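# Kiter twin-arm bench cell: cable retention kit and service notice

Applies to Kiter twin-arm cells supplied by Dotdale with the standard external cable run. Cells with a serial suffix of G or later left the works with the revised clips and need no action.

## Fault

The main cable on each arm is clipped at the shoulder and at the wrist motor housing. On affected cells the wrist clip can creep along the link under repeated flexing. Slack then collects at the elbow, and the cable can enter the open recess between the elbow bracket plates. When the joint closes, the outer jacket is pinched.

Early signs are intermittent loss of position feedback from the wrist and error 22 on the controller. If the jacket is cut through, the arm stops without a controlled hold and the gripper may release its load. Two cells at our Bunting site failed in this way. One dropped a handset on to the bench; there were no injuries.

## Stop-use conditions

Take the cell out of service if any of the following apply:

- the jacket is flattened, split or shiny at the elbow
- error 22 has been logged more than once in a shift
- the wrist clip can be moved by hand
- the cable touches either bracket plate at any point in the joint's travel

Isolate at the supply before handling the cable. The emergency stop removes drive power only — the logic supply stays live.
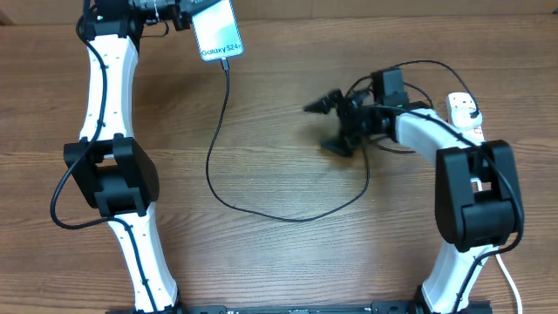 Slack at the elbow must be judged with the arm at working height, because the loop closes up when the arm is parked. A loop that bows clear of the joint on the outer side, as on the left arm, is the correct direction of lay. It must not be dressed inwards to tidy the bench. Leads belonging to the work are a separate hazard: a charging cable plugged into a phone and lying in a wide U across the table can be caught by the opposite gripper, and the pull goes straight into the wrist. Route such leads away from the second arm wherever the task allows.

## Kit contents

| Part | Quantity |
|---|---|
| Wrist clip, ribbed, Grasard pattern | 2 |
| Elbow guide, left and right | 1 pair |
| Clip screws | 1 bag |
| Fitting sheet | 1 |

Order code: DD-429. The kit covers one cell. Cables are not included; a damaged cable must be replaced and may not be taped or sleeved.

## Fitting

Fitting takes nearly 31 minutes per cell. Remove the old wrist clip, fit the ribbed clip in the same holes, then fit the elbow guide with its lip facing outwards. Move the joint through its full travel by hand before restoring power. Run the wrist test at low speed and clear the error log.

Technical queries: Krishnamoorthy Salian, Dotdale service desk. Returned cables should be labelled with the cell serial number and sent to Gemma Cheetham at the same address.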